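Search this site
Enter keyword Go

New house rules for hand-held gripper sessions

Aug 17, 2019
By Hermine Zaugg

The revised rules for recording with the hand-held grippers take effect with the next block of sessions. They replace the two-page sheet taped inside the Remer cabinet, which should come down. Most of the text is the same. The parts on starting position, cable placement and rejected takes are new, and those are the parts people should read.

The reason for the rewrite is the Tomoana review. Out of 1446 takes in the box-and-small-object set, 262 were sent back. Very few had anything wrong with the handling itself. The usual trouble was that the operator started before both grippers were in place, or that the written label said "put in" when the take was of something being taken out. 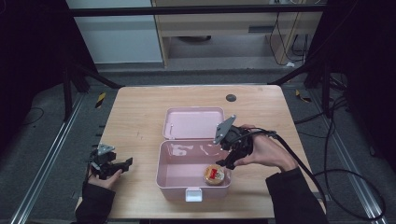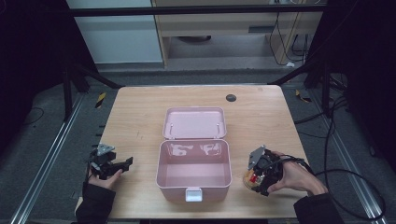 Box work, with the small round item in the tub and in the right gripper.

Page last changed: October, section 4 wording only

Starting position. Both grippers are held over the table, one on each side of the box, before the take begins. Jaws point toward the work. Hold still for a slow count of two, then start. If the lid is part of the task, it starts closed. If it is not, open it all the way and lay it flat behind the tub before you pick up the grippers.

Sleeves. Black sleeves on both arms, pulled down to the wrist. No watches, no rings, no bracelets.

Cables. The gripper cable leaves the table on the operator's own side and goes down to the floor outside the rail. It does not cross the tabletop. Leave enough slack to reach the far corner of the table without a pull. Check the slack at the start of every block - a tight cable changes how people move their wrists, and the Virex software will not flag it.

The table. Only the objects named on the task card go on it. Scuffs in the wood are fine and do not need to be reported. Do not move the table off its floor position to get a better reach. Move your feet.

Labels. Write the label before the take, in plain words, with the direction of the move: "right gripper places round item in box" or "right gripper takes round item out of box." If you change your mind partway, stop and relabel. A take that is half one task and half another is a rejected take, even if both halves are good.

Drops. A dropped object is not a reason to stop. Pick it up with the gripper if it is still on the table and carry on, and mark the take "recovered." If it goes on the floor, end the take there. Please do not delete these. Pultusora asked for recovered takes to be kept in a separate folder and we have agreed to that.

Session length. An operator may record up to 80 takes in a block, then changes over or rests. The old sheet gave no limit. One block in the spring ran to 582 takes across a single shift with two people, and the second half of it was hard to use.

Rejected takes. The reviewer now has to give a reason from the short list on the back of the form. "Bad" is no longer accepted. Operators can ask for a second look within the week and should do so if they think the reason is wrong.

Anyone who has recorded under the old sheet needs a short sign-off on the new one, about the length of one practice block. Bring your own form. Blank copies are in the tray next to the label printer, and I will put more out when those run low.

Questions about the labels go to me. Questions about gripper repairs still go through the Remer request page - put the gripper number in the subject line or it will sit there.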